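Flarollow Tabletop Kit, review dataset
README, revision of 2020-10-17

Recordings from our long-term review of the Flarollow, a one-armed tabletop kit sold by Mosmont to people who have a spare desk and too much patience.
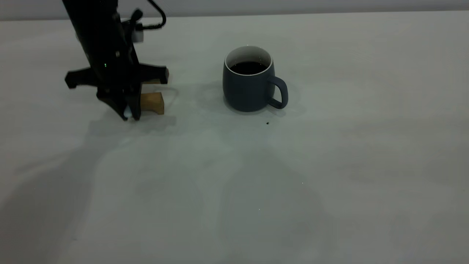 What you get

1474 episodes of the arm doing small chores with blocks and mugs, 60 of them set aside for testing. Each episode folder holds the video from one fixed camera, the joint log, the gripper log and a text file with the instruction as it was given. Spelling mistakes in the instructions are original and have been preserved with care.

What the kit is like

The brochure promises "ready in one afternoon." Ours took until the end of September, though two weeks of that went to a missing bag of screws. Once assembled, the arm is quiet, fairly repeatable and slow enough that you can make a sandwich between grasps.

Blocks are its strong suit. Mugs are in the price list as a "supported object," and we would call that generous. The default grasp planner likes to go for the rim, so we switched to the Clukside planner from episode 379 onward. Do not mix the two halves if you are comparing success rates – the column planner_id tells you which is which.

Labels

success: yes, no or disputed. There are 17 disputed episodes, mostly arguments over whether "next to" includes "leaning on."
contact: first frame where the gripper log reports a touch.
note: free text, occasionally bitter.

Known problems

The gripper log runs slightly behind the video. Vainio, our sync script, corrects this and is in the tools folder.
Lighting was whatever the ceiling provided. Expect soft shadows, including the arm's own.
Joint 4 was recalibrated twice. Both offsets are in calib.txt, the second one under the word FINAL.

License

Free for research and teaching. Mosmont supplied the kit at full price and has not seen this file.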